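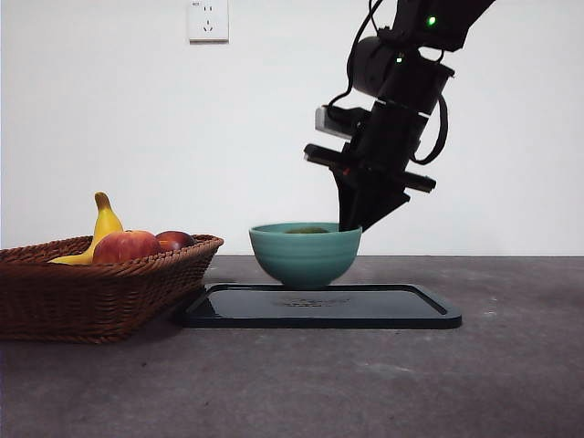
A bowl is an open, rounded vessel, usually wider than it is deep, used for preparing, serving, storing and eating food. It is one of the oldest and most widespread objects people make, and the basic shape has stayed wonderfully steady for thousands of years. The ceramic bowl is the best known kind today, and it comes in every color a glaze can give, from plain white to speckled brown to the teal of the bowl shown at the top of this article. Other bowls are carved from wood or stone, hammered from metal, blown from glass, woven from grass or cut from dried gourds.

Parts of a bowl

Potters name the parts of a bowl much as they name the parts of a body. The rim at the top is called the lip, the curved wall is the belly, and the raised ring underneath is the foot. The well is the low point inside, where the last spoonful of soup collects. A small change in any of these gives a very different bowl! A lip that turns outward pours neatly and is easy to hold when the contents are hot, while one that turns inward keeps grain and broth from slopping over. A tall foot lifts the hot belly away from the table and gives the fingers something to grip.

Early history

The first bowls were probably natural things put to use: shells, gourds, hollowed wood, curved pieces of bark. Little of this survives, so the early record leans heavily on stone and fired clay, which last almost forever in the ground. Fired pottery appeared in East Asia well before farming did, and burned food on the inside of old sherds shows that people were cooking in it.

The first clay vessels were made by hand. A potter could pinch a ball of clay into shape, press a slab into a mold, or build up the wall from long coils and smooth them together. All three methods are still in daily use, and coil building in particular can produce astonishingly thin and even walls in skilled hands. The fast potter's wheel came later and changed the pace of the work completely, as a practiced thrower can raise a small bowl in a minute or two.

Clay and glaze

Ceramic bowls fall into three broad families. Earthenware is fired at fairly low heat and stays porous unless it is glazed. Stoneware is fired hotter and becomes dense and hard. Porcelain, made with a fine white clay, can be fired so hard and thrown so thin that light passes through it.

Glaze is a thin coat of glass melted onto the clay. It seals the surface and makes it easy to wash, and it is also where much of the beauty lies. Copper can give greens, turquoise and even deep red, depending on how much air reaches the kiln. Cobalt gives blue, and iron gives everything from honey to black. Blue-green glazes have been loved for a very long time — the potters of ancient Egypt and the Islamic world were masters of them.

Regional forms

The rice bowl of East Asia is small, deep and footed, made to be lifted toward the mouth. The Japanese tea bowl, or chawan, is often a little uneven on purpose, and collectors turn one over to study the foot with as much care as the front. The French café au lait bowl is wide enough to dunk bread in. In parts of West Africa, a large calabash may be carved or burned with patterns and mended with stitching when it cracks.

Collections

Bowls reward close looking, and some small museums give them pride of place. The Fornden Bowl Collection holds 424 pieces, of which 138 are on open shelves. The oldest come from the El Sherbiny bequest, a group of 20 glazed bowls with fish and leaf designs. The Bunlow pottery, active for around 75 years, is represented by its sturdy slip-decorated kitchenware, including nested mixing bowls with pouring lips. Every July the collection sets out a long table of bowls that visitors may pick up and handle, a real treat for anyone who has only seen old pots behind glass.

See also

Cup
Plate
Mortar and pestle
Kiln
Slipware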